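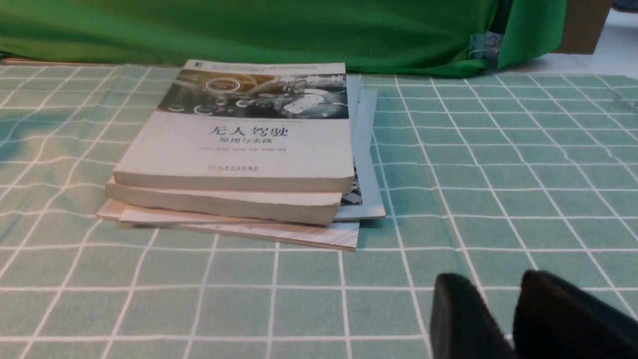
Unlimited class pass at a dance studio, worth it for a beginner?

Posted by Urkitz

The studio near me in Collholm is pushing an unlimited adult pass. It's $400 up front for the season, or you can pay $20 a class. They say most adults "save big" with the pass. I've never danced, I'm in my forties, and I have quit two gyms. The schedule lists beginner tap and beginner ballet, plus something called Open Level that the front desk swears is fine for anyone. I have doubts about that too. Has anyone done the math on these, or gotten money back after dropping out?

Replies

Darcy Grewal
23 October 2022

Twenty classes to break even, so start there. Then look at how many beginner classes they run per week and which ones you can really get to after work. A pass that covers everything is no bargain if most of it is advanced jazz at 4 in the afternoon.

I taught adult tap for a while and I would not believe "open level." In most places it means the teacher sets the pace by whoever has been coming the longest. Watch one before you pay. If they won't let you watch, I'd take that as an answer.

What I would ask for in writing:

Refunds. "Credit toward future classes" is a different thing and it usually expires.

Cancelled classes. Ask what happens to the pass if beginner ballet gets dropped for low numbers, which it often does by April.

Recital fees. Some studios sign adults up by default and bill the costume later.
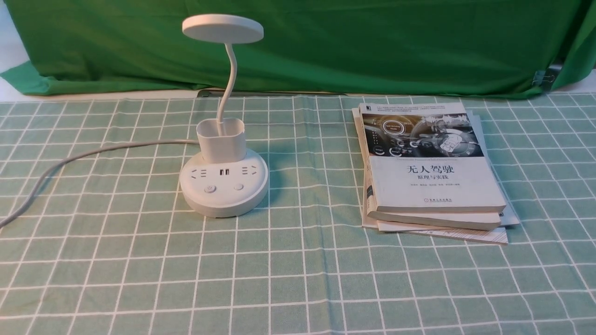 Shoes. Don't buy tap shoes until you've done 2 classes. Ask if they have loaners, and check whether the studio makes a cut on the brand they recommend.

Pay per class for the first month. The pass will still be for sale, whatever they tell you about the deadline.

Cledolell

just go, its fun. I got the pass and went maybe six times lol. no refund but I didnt ask

Carrier

Agree with Darcy on the deadline thing. Mine "ended Friday" all winter. I disagree on watching first, though. Adult classes look a lot harder from a chair in the hallway than they feel when you're in them, and I nearly talked myself out of it. Pay the $20 and take one.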